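Features > Work and Machines > The Chore Test

The dishwasher still has to be loaded by hand, and so does the dryer. People have been promised a machine for both since before most of today's engineers were born. I spent part of June asking how close it is, starting in Pratdale, where a small company called Khurana tests robot arms on ordinary household jobs.

The short answer is that arms are good at picking things up when the thing is in plain sight. They are much worse at reaching under, behind or between.

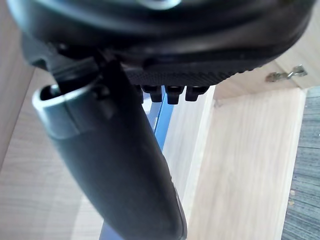

Khurana keeps a list of 19 chores and scores each one by whether a person had to step in. When I visited, the arms could finish 8 of them without help. Wiping a flat counter was on the good side of the list. Folding a fitted sheet was not, and neither was anything that involved getting down to floor level around furniture. Speed is another matter. A job that takes a person a minute can take an arm ten, and the company doesn't count that against the score.
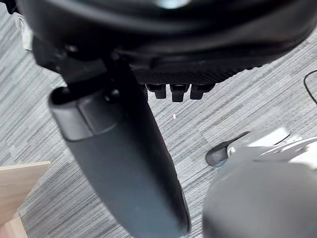

Brotarholm wrote in by email that the scoring was too kind, that a chore done once in a tidy test room says very little about a house with kids in it, and that any buyer should ask to see the same job done 2,000 times before paying for it.

That is a fair point, and shop floors have made it for years. At the Kekbridge parts plant, two arms move trays between benches all day, and they do it well because the trays never change. Sweeping up at the end of the shift is still done by people.
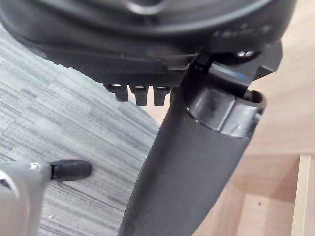 Cost will decide a lot of this. A home arm has to be cheaper than the help it replaces, and it has to cope with whatever is already in the house. Much of that is hard for a machine to read. Black plastic over a striped gray carpet, with small tabs hanging down and a curved bar in the way, is the kind of clutter a person reaches past without thinking. An arm has to work out which parts are solid and how much room its finger has. Khurana plans to add more floor-level jobs to its list by the fall, and expects its score to drop when it does.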